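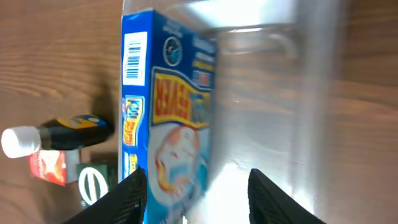

**Oliwia Gajewski**
*Responsable maintenance des cellules de préparation, Purnine*

Je défends depuis deux ans une position qui agace mes collègues : les doigts d'une pince sont des consommables. On devrait les commander comme on commande des filtres, les changer à date fixe et cesser de discuter de leur état devant la machine.

Notre cellule prend de petits emballages sur un plateau en bois et les dépose dans des bacs en plastique transparent. Boîtes en carton, sachets, flacons. Les références changent souvent, la pince reste la même. Quand une prise échoue, le premier réflexe de l'équipe est d'ouvrir le logiciel. On retouche la force de serrage, on décale le point d'approche, on recharge le modèle. Une demi-journée peut y passer. J'ai relu notre carnet d'interventions de juillet, et dans la majorité des cas la panne a été réglée avec un chiffon, une clé six pans ou une paire de doigts neufs.

Le carton laisse une poussière très fine dans le relief des doigts. On ne la voit pas bien. On la sent en passant l'ongle. La surface accroche moins, la boîte pivote un peu au levage, et elle arrive de travers au-dessus du bac. Le réglage logiciel compense pendant quelques jours, puis il faut compenser davantage. À la fin, on serre si fort qu'on marque les emballages, et c'est le client qui appelle.

Ji-hoon Cho, qui a monté la cellule chez nous, n'est pas d'accord avec le remplacement à date fixe. Pour lui, on jette des pièces encore bonnes. Il a raison sur ce point. Sur la dernière série, nous avons remplacé les doigts à 2564 cycles, et la paire déposée aurait sans doute tenu plus longtemps. Sur la série d'avant, nous avions attendu 2946 cycles, et les derniers jours avaient été pénibles. Je préfère perdre un peu de matière que d'apprendre la limite en pleine production. Une paire de doigts coûte moins cher qu'une matinée d'arrêt.
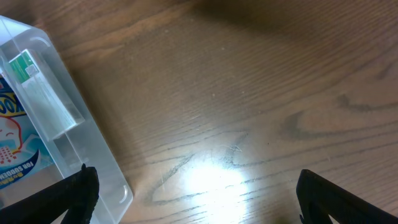 **À quelle fréquence faut-il nettoyer les doigts entre deux remplacements ?**

Tous les 1000 cycles chez nous, avec un chiffon non pelucheux légèrement humide, puis un chiffon sec. Pas de solvant sur les surfaces d'adhérence.

J'ajoute le plateau à la liste. Un plan de travail verni renvoie la lumière, et un bac transparent la renvoie encore plus mal. Nos collègues de Brundlow ont passé des semaines sur leur détection avant de déplacer une lampe. Chez nous, Jae-in Ryu contrôle l'éclairage à la prise de poste, bac vide puis bac garni, et note le résultat sur la même fiche que le nettoyage. Cela prend deux minutes.

Reste la question de savoir qui doit faire ce travail. À mon avis, l'opérateur qui conduit la cellule, et pas un technicien appelé d'Ustmont quand tout est déjà arrêté. Il faut lui donner la clé, les pièces et le droit d'arrêter la machine sans demander. Le jeu dans les mors se vérifie à la main, hors énergie, et cela s'apprend en une séance. Les réglages de force, en revanche, devraient être verrouillés et datés. Aujourd'hui, n'importe qui peut les modifier, et plus personne ne sait d'où vient la valeur en cours.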